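2023-12-30

The appraisal came in. I have spent most of the morning reading a document about my own house and feeling as though I'd opened somebody else's mail.

I should put down how we got here, because I'll want it later when I'm telling this story wrong. In June the rate on the loan was due to move, and I decided to refinance before it did. Then I decided to think about it. Then the rate moved. By the time I had a lender (Zernero, picked from a field of two on the strength of their hold music), it was nearly the holidays, and the lender wanted an appraisal, and the appraisal outfit they use is called Waltar, and Waltar would be delighted to come in eight days. It was eleven, in the end. I'd cleaned for the eighth and had to clean again.

The cleaning is a thing I'd like to be talked out of next time. I know that an appraiser doesn't care about a clean oven. I had read that very sentence on Waltar's own sheet of tips, under a heading about how to prepare. They care about square footage, the age of the roof, the number of bathrooms and whether the water runs. I cleaned the oven. I also washed the inside of the window over the stairs, which takes a ladder and some faith, and bought a doormat.

The appraiser was in the house for 30 minutes. I'd pictured an afternoon. I'd pictured coffee, and remarks. What I got was a laser measure, a clipboard, boot covers, and a person of great courtesy who walked from room to room pointing a red dot at the walls. I trailed along behind, giving the tour. I said the floors in the back had been refinished. A nod. I said the light was very good in here before noon. A nod, and the red dot. I said we'd always thought of the landing as a kind of reading nook, and I heard myself say it, and so did the appraiser, and we both looked at the landing for a while.

I had made a list of improvements, typed, with dates. The tips sheet said to do that and it is the one piece of advice I'd pass along. New water heater, new gutters, the electrical panel, the porch steps. The appraiser took it, read it right there in the hall, and asked two good questions about the panel. Everything I knew about the house that mattered fit on one page. Everything else I knew about the house was apparently mine to keep.

So, the report. It's long. A good deal of it is boxes, and a good deal of the rest is language explaining what the boxes don't promise. My neighborhood is "stable." My street is "typical." The house is of "average" quality and in "average" condition, which I understand is a perfectly decent thing for a house to be, and which I read aloud to the kitchen in several tones of voice. The view is "residential." I've had that view for years and would have said the same if pressed, but I'd have put some feeling into it.

There's a sketch of the floor plan, drawn from the red dot. It's lovely, to be fair. It's also the first time I've seen how crooked the place is. The dining room is wider at one end. I've been blaming the rug.

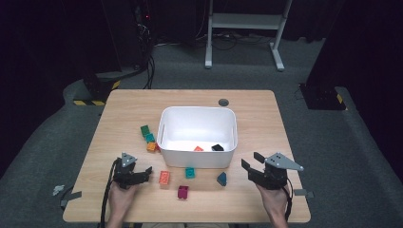 How does an appraiser get from a crooked dining room to a dollar figure? By finding a few similar houses nearby that sold recently, and adding or subtracting for each way they differ from yours.

That's the whole machine, as far as I can make out, and I'd known it in the way I know how a carburetor works, meaning I could nod along. Reading it with my own address in the left-hand column is different. There are three houses in the grid beside mine. I know all of them. I walk past two.

The first is the one on Heywood with the blue door. It has one more half bath than I do, so they took some money off it to make it match me. It has no garage, so they put some back. I found this very soothing. It was like watching a referee.

The second is around the corner from it, and I have opinions about the second. It sold in June, quickly, for a price I remember because I went around repeating it for a week. I'd always felt that house and mine were in the same league, and that if anything mine was the better looking of the two. The grid feels that it has a finished basement. I do not have a finished basement. I have a basement that is over, as far as I'm concerned, but that isn't the same box on the form. The adjustment was large. I looked at it for some time, then went down and looked at the basement, which didn't defend itself.

The third I'd have argued with. It's on the far side of the main road, and everyone here knows the main road is a border, with customs and its own weather. Over there the lots are smaller and the parking is a blood sport. But the note underneath explained that there weren't enough recent sales on our side, that the third one was closest in age and size, and that an adjustment had been made for the location. It had. In my favor! I withdrew my objection and had some toast.

And then the number, at the bottom, with a signature. I'm not going to write the number here, having noticed that every number I write in this diary becomes something I check against later in a bad mood. I'll say that it was lower than the one on the website I look at when I can't sleep, and higher than the one I'd have guessed if the county were asking for tax purposes. I've apparently been carrying both figures around for years and using whichever suited the company. Now there's a third, and it's the only one that anyone with money is interested in.

It's enough for the loan. I should have led with that. The person at Zernero called before lunch, sounding pleased, and said the ratio was fine and we could move along to closing. I said that was great news. Then I asked, lightly, whether people ever contest these things. There was a pause of the sort I'd guess they are trained in. I could submit a request for reconsideration, I was told, if I had sales that had been missed, or if there was an error of fact. Did I have an error of fact?

I said I'd look.

I did look. I went through the report with a pencil, which took up the early part of the afternoon and which I enjoyed more than I'd care to admit. The year built was right. The lot size was right. The number of rooms was right, once I accepted that the reading nook was going to be left out of it. The living area was given as larger than I'd been telling people, by a closet or so, and I considered my duty to the truth on that one and decided the laser knew best. They had my gutters, my panel, my water heater. They had the porch steps. They'd even noted the crack in the driveway as "minor settlement, typical for age," which is how I'd like to be described at my next physical.

So there's no error of fact. There's only my opinion, and the form has no box for it.

The bill was in the same envelope, more or less - an email with two attachments, and the smaller one had the fee. Then there's the other sheet, the estimate of closing costs, which came to $3,761 all together and is made up of items that sound like chapters in a novel about the sea. Recording. Settlement. Title search. Courier. I asked who the courier was carrying what to, and was told it's mostly electronic now. It's still on there. I paid for title insurance when I bought the place and I'm paying for another policy for the lender, which insures them against the possibility that I don't own the house I've just been told is average.

I ran the sums again in the back of the checkbook. The new payment is lower. The costs get made back in a bit under three years if I don't move, and I can't see myself moving, not after that ladder. Somebody at work swears by Ziltano, who'll apparently do the whole thing for less in closing costs and a bit more in rate, and I priced that out too, and it came out close enough that I chose not to know. I've already been measured. I don't want to start over with a stranger and another doormat.

What's bothering me, I think, is that it was fair. I was all ready for it to be unfair. I had a speech. I've had the speech since the day I wrote to the county about the assessment, and I've kept it oiled. And then somebody polite came in boot covers, counted what was there to be counted, gave me credit for the garage and took it away again for the basement, and wrote the reasons down in order.

I did go and stand on the landing for a minute before it got dark. There's a draft up there. I'd never have told the appraiser about the draft, and they never asked.

Things to do: sign the disclosures before they expire. Find the homeowner's policy, which is in the folder marked WARRANTIES or else in the one marked MISC. Call the bank about the automatic payment so I don't pay two lenders at once out of good manners. Get a quote on the basement. Only a quote. I just want to see what it would say.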